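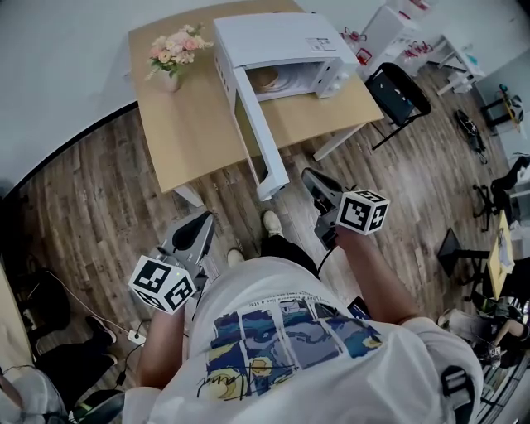
White T-shirt with a large blue and yellow print

Help pages > Laundry and clothes > Stains and yellowing

How do I get a white T-shirt white again without ruining the print?

Pennyfield
I bought three printed white T-shirts in August from a stall in Skomavberg and wear them in turn. The white parts have gone grey, worst at the collar and under the arms. The prints are still good apart from a few fine cracks on one of them. I wash at 40 with everything else, using Sasum powder, and they go in the tumble dryer if it is raining. The label says wash inside out and do not iron the print. I don't want to use bleach. Is there something that brings the white back and leaves the colours alone?

marl_b
Stop washing them with everything else. Grey is mostly dye and dirt from the other clothes, so do a load of whites on its own and don't fill the drum. For what is there already, use oxygen bleach, the powdered sort, which is a different thing from chlorine bleach and is normally fine on colours. Try a bit on an inside seam first. Dissolve it in warm water as the tub says, put the shirts in inside out and leave them for around 50 minutes. Then wash as normal. You may need to do it twice.

The dryer is probably what is cracking the print. Hang them up indoors, away from the radiator.

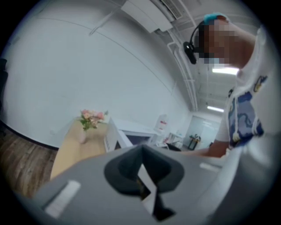

Hagos Kumsa
I agree about the dryer but I would deal with the underarms separately. That is usually deodorant and sweat, and a soak doesn't shift much of it. Make a paste of bicarbonate of soda and water, rub it in from the inside, leave it 20 minutes and rinse in cool water. Keep it off the print. The collar does better with a drop of washing-up liquid and an old toothbrush. I had one shirt that needed 7 goes, so it depends how long it's been left.

tobermore
just use Utico, does the lot. or buy black ones

Last updated: April 11, 2019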